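Himus Cable Guard Kit for two-arm benches
Sold by Kindbridge Spares

In stock. Supplied as a kit for one pair of arms. Fits Drirkard light arms and most others of a similar size.

What it is

A set of clips, sleeves and one small inline cut-off, meant to stop the cable on a moving arm from doing what cables on moving arms like to do, namely find the nearest soft thing and take it along for the ride. If you only ever pick up blocks, you may never need it. If you pick up clothes, you have probably come here by way of a bad morning.

Why we stock it

In January our own garment bench lost an argument with a cardigan. The arm had taken the thing off its hanger quite nicely and was on its way to the tray when the gripper cable, hanging in a generous loop that we had all agreed looked fine, dropped over the next hanger along. The arm kept going. The hanger did not. The cable came half out of its socket, the gripper lost power while still closed, and the software reported a successful pick. It went on reporting a successful pick for 200 cycles, in a cheerful green font, while the arm waved an empty sleeve at the wall.

Rhun Penry, who had gone to lunch, came back at 1.40 to find the log full of triumphs and the cardigan full of holes. The cardigan was his.

We tried the usual remedies first. Cable ties held the cable to the link very well and did nothing whatever for the slack at the wrist. Tape held until it got warm. A Fodor spring reel kept everything tight, and pulled the wrist out of line so gently that it took us a week to blame it. The Himus kit was the fifth thing we tried and the first we left on. 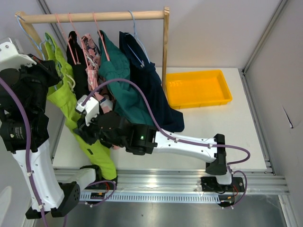
Will the kit stop the arm if a garment gets caught in the gripper itself?
It will stop the arm only if the cable is being pulled. A snag between the fingers puts no load on the cable, so you still need a force limit set in your own controller.

What's in the box

6 hinged link clips, with rubber liners
4 wrist sleeves, two lengths
1 inline cut-off with test button
1 hex key, which you will lose
Printed fitting sheet

How the cut-off works

The cut-off sits in the cable near the base. When the pull on it goes over the set point, it opens the stop circuit and both arms halt where they are. It does not open the gripper. We had complaints about this from a customer who would have liked the thing dropped, and a thank-you from another who was holding something over a tank at the time. Himus have left it as it is.

To reset, free the cable by hand, press the button until it clicks, then restart from your controller. Please don't restart first. The cut-off will trip again at once and you'll have learnt nothing except how loud it is.

Fitting

Switch off and isolate the arms before you start. Put the first clip as close to the wrist as the joint will allow, then turn the wrist by hand through its full travel and see how much cable it asks for. Leave that much and no more. Work back towards the base from there. Starting at the base and working up feels more natural and leaves all the slack at the wrong end, as our first attempt showed.

Both arms need doing. Fitting the kit to the arm that misbehaved and leaving its neighbour bare is a popular economy, and accounts for most of our second orders.

Wear

The sleeves are rated by Himus for 3000 hours. Ours wanted changing well before that, though they rub against zips all day and we can't claim to be kind to them. Check for shiny patches. The clips seem to last for ever, apart from the hinge pins, which are sold separately and cost more than you would think.

Not suitable for

Arms with cables run inside the links. Arms working in wet areas. Any bench where the cut-off would be the only means of stopping: it is an extra, and does not replace your stop button or a person standing near it.

Returns

Unused kits may be sent back in the original box. We can't take back sleeves that have been cut to length, including those cut to the wrong length. Claims for knitwear are not accepted, and Rhun has already asked.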